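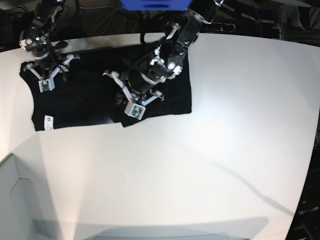
Laborbuch > Station Bakke > Störungen

November, Eintrag vom Nachmittag

Heute hat der linke Arm nach dem Quittieren eines Fehlers von selbst eine Bewegung gemacht. Es ist niemand verletzt und nichts kaputt, aber ich halte es für einen Sicherheitsfall und schreibe es deshalb ausführlich auf.

Ablauf, soweit ich ihn aus dem Log rekonstruieren kann: In Lauf 188 meldet der linke Greifer Fehler 402 (Kraftsignal nicht plausibel). Die Steuerung Gronard hält beide Arme an, das ist richtig so. Ich quittiere am Pult und warte, dass die Freigabe wieder abgefragt wird. Sie wird nicht abgefragt. Nach 9 Sekunden fährt der linke Arm auf den letzten Zielpunkt vor dem Fehler und schließt den Greifer. Meine Hand war zu diesem Zeitpunkt am Pult, sie hätte aber auch am Stoff sein können. Ich habe den Not-Halt gedrückt und beide Arme sind stehen geblieben.

Danach alles mit reduzierter Geschwindigkeit und zu zweit, einer immer am Not-Halt. Zuerst wollte ich wissen, woher die 402 überhaupt kommt. Meine Vermutung war dicker oder doppelt liegender Stoff, also haben wir mit verschiedenen Teilen probiert.

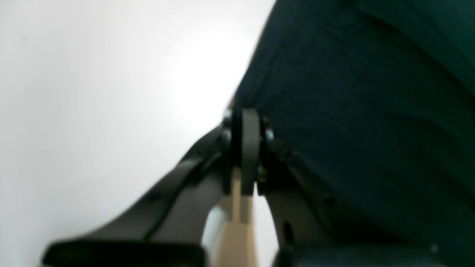 Greifer am dunkelgrünen Stoff, Blick der Handgelenkkamera.

Das Ergebnis ist nicht eindeutig. Die Meldung kommt manchmal bei zwei Lagen und manchmal bei einer. Die Schwelle steht auf 25 N, diesen Wert haben wir damals aus der Anleitung von Parnard übernommen und nie selbst geprüft. Beim Ziehen mit zwei Armen steigt das Signal links schneller als rechts, obwohl beide Greifer die gleiche Vorgabe bekommen. Ob es am Sensor oder an der Mechanik liegt, weiß ich noch nicht.

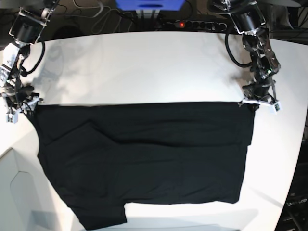

Den zweiten Teil des Problems habe ich dagegen gefunden. Beim letzten Update für Fistum ist der Befehlspuffer geändert worden. Früher wurde er bei jedem Halt geleert, jetzt bleibt der letzte Befehl darin stehen und wird nach dem Quittieren wieder gültig. Mit abgezogenem Kraftsignal kann ich das zuverlässig nachstellen. Die Wartezeit ist nur der Timeout der Verbindung, sie ist keine gewollte Pause. Das Quittieren am Pult darf auf keinen Fall allein eine Bewegung auslösen.

Bis zur Korrektur gilt an der Station:
- Nach jedem Fehler zuerst Not-Halt drücken, dann Programm beenden, dann erst quittieren.
- Niemand greift auf den Tisch, solange die Antriebe unter Spannung sind, auch nicht um nur eine Falte glatt zu ziehen.
- Kein Betrieb allein.

Die alte Version des Puffers habe ich am Abend wieder eingespielt und die Greifversuche damit fortgesetzt, weiter langsam.
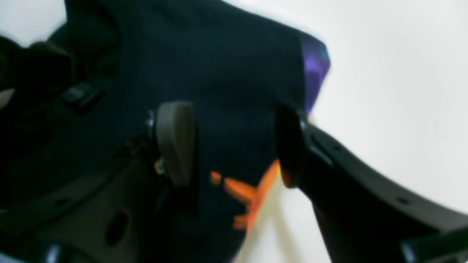 Aus der Runde kam der Einwand, dass die alte Version den Fehler nur verdeckt: Wenn die Freigabe nach dem Quittieren nicht abgefragt wird, sei das in der Sicherheitskette falsch und nicht im Puffer, und man müsse es dort beheben, bevor die Station wieder normal läuft. Ich finde, das stimmt. Ich hatte die fehlende Abfrage beobachtet, aber nicht weiter verfolgt.

Offen: Verdrahtung der Freigabe gegen den Plan prüfen. Kraftsensoren links und rechts tauschen und sehen, ob der Unterschied mitwandert. Bei Parnard nach der Herkunft der Schwelle fragen. Zettel am Pult bleibt hängen.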